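Shelf tidying notebook, July 20, 2020

Picking up where I stopped last time, which was halfway down a page with a coffee ring on it. The question from upstairs is still the same one: can we tell Tanguy that a machine will tidy their snack shelves, yes or no, and if no, when. I've been putting off writing anything down because my answer changes depending on which bit of the job I'm thinking about. So this is me thinking about all the bits.

First, where things stand with the arm. Furon (our arm, for anyone new reading this) is happy with boxes. Give it cartons with flat faces and it'll clear a shelf and refill it all afternoon, and I can sit and eat my sandwich. We did 100 carton picks before lunch and it fluffed four, and all of those were the same squashed carton that I should have thrown out. Tins are fine too. Bottles are fine if they're standing up.

Crisps are not fine! Crisps are a nightmare, and crisps are what the customer sells.

What a bag does that a box doesn't

I've spent far too long watching people do this job by hand and I still find it hard to say what they're up to, because they don't think about it. A pile of snack bags isn't really a pile of objects as far as the planner is concerned. They slump into each other. One bag's corner is under another one's belly, and a third is only upright thanks to the first two. Zorkitus (planner, not a person, although Myrtle talks to it like one) wants to draw a neat outline round each thing and choose a grasp in the middle of it. With a heap like the one on the white metal shelf it gives me one big colourful blob and a confidence score that I'd be embarrassed to show anybody.

And then look at what the hands do. One has the blue bag of mashed potato chips by its bottom edge, with a little white paper tag pinched in there as well. The other is pressing down on the yellow-and-white bag lying underneath. That's two different jobs, two different amounts of force, on two bags that are touching each other, and it's such an ordinary thing to do that I'd never have written it down if I weren't being paid to. Furon has one arm. I keep coming back to that.
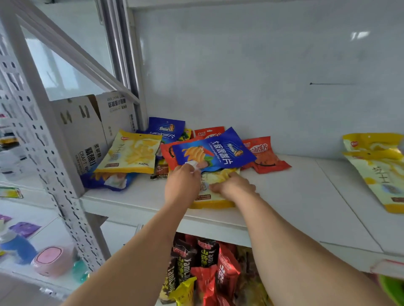

Things I tried this week, in no sensible order

Suction. Mollow sent us their soft bellows cups and I really wanted these to work. On a plump bag with a flat bit of front they do hold, and it looks marvellous, the bag just floats up off the counter. Then the film wrinkles, the seal goes, and the bag comes down on its corner. I ran 17 lifts on bags from the middle of a heap and gave up counting the drops as separate events because half of them knocked something else over. Bigger cup was worse. Smaller cup was better but only on the seam at the top, where there isn't much room.

Pinching the top seam. Much more like it. The crimped edge along the top is stiff enough for the fingers to get hold of and it doesn't crush anything inside. Trouble is you need to see it, and in a heap the top seam is usually behind or under something. Fine for bags standing in a row.

The hanging hole. Myrtle's idea, and she's been a bit smug about it. Lots of these bags have a small punched hole near the top, and she reckons a thin hook through it would beat any gripper. I said the robot would need to find a hole the size of a fingertip on shiny film. She said people hang them on pegs all day long. We left it there — I do think she's partly right, and I've ordered some brass rod.

Scooping from below. Slid a flat plate under a bag lying near the shelf edge. Worked. Slid it under the next one. Also worked, and pushed everything behind it off the back. Moving on.

Perception, which is most of the trouble

The labelled set has over 1000 bag images in it now and the front-on ones are no bother. Big colourful packet, big writing, straight at the camera, no problem at all. What the set is short of is what you get in a shop: bags upside down, bags showing only a slice of red, dark brown packet peeking out from under something else. A person sees a strip of colour poking out and knows what it is. Zorkitus calls it "unknown, red" and I can't blame it.

Colour is a proper trap as well. The same wavy chip comes in a blue bag and in an orange-red bag with the same mascot at the top and the same sort of picture of ridged chips and white sauce at the bottom. If you lean on the logo they're the same product, if you lean on the colour you risk muddling the orange ones with anything else that's reddish. We had the matcher leaning on the logo until Thursday's notes (ignore the date scribbled in the margin there, wrong notebook). It now looks at both and is merely confused some of the time.

Then there's glare. Glossy film, and behind the counter a glossy white wall panel with the window reflected in it. The depth camera hates all of it. I've had it report a hole in the wall where there was only a bright patch of daylight. Taping card over the reflection would fix my numbers and teach us nothing about a real shop, so I haven't, but I have been tempted.

The tidy version

What I'm aiming at is easy enough to say. Same kind with same kind, each kind in its own little row going back, front bag facing out so you can read it. Red, blue, yellow, the cream sesame ones, orange. Anyone who's worked a Saturday in a shop could do it half asleep.

Once the bags are sorted like that, the machine's life gets so much better. Tops of the rear ones show above the front ones, some with the hole and all. If every shelf started the day like this, Furon could top up from the front and I'd sign off on it tomorrow. It's the getting there that's hard.

Also, the flattening. I'd left flattening out of the task list altogether! I had "pick", "carry", "place", "adjust", and adjust was meant to mean nudging a thing sideways. But putting your palms on the bag is a different thing again. Left hand low down and spread out, right hand up near the top, on the yellow one at the front. I tried copying it on the bench, and what you feel for is the air moving about inside and the moment when the bag stops wanting to roll. There's no sensor on Furon's fingers that would tell it that. The wrist force reading might, if I went slowly. I've put it down as a try for next week. 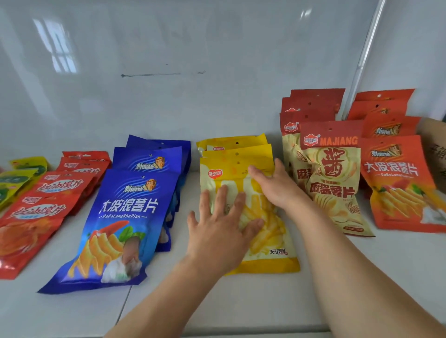 Bags grouped by kind on the counter, both hands on the front yellow one.

So, can it do the chore yet?

My honest-to-notebook answer, broken up a bit:

Topping up a shelf of boxes and tins: yes. It's slow but it gets there.

Topping up rows of bags that are already sorted and facing forward: nearly. Top seam pinch, one bag at a time, somebody nearby. I'd want the October build of the planner before I let it loose without somebody nearby.

Taking a mixed heap of bags and turning it into rows: no. It needs two arms or a very clever trick with one, it needs to know what it's looking at from a sliver, and it needs to feel what it's pressing on. I can fake any one of those for a demo. I don't want to fake it for a demo.

Pressing and squaring up afterwards: no idea, haven't tried properly, see above.

Myrtle thinks I'm being gloomy. Her argument is that the shop doesn't need the heap dealt with by a machine, only the boring bit in the evening, and a person can do the heap in the time it takes Furon to plan its first grasp. I've watched the timings and she's not wrong. Perhaps the thing to offer Tanguy is the evening top-up and be straight about the rest. She's going to draft something and I'm going to cross half of it out, as usual.

I did ask whether they'd consider putting the crisps in trays with dividers. The reply was polite.

To do

Hook attachment from brass rod, try on the red-topped bags first.
Slow press test with the wrist sensor, one bag, full of air, then one with a bit let out.
More images of half-hidden bags. Upside-down ones too.
Check whether the little paper tags upset the matcher. They must do.
Ask Mollow if the soft cups come in a long thin shape for seams.
Return the borrowed stepladder.
Buy more crisps, somebody has been eating the test set.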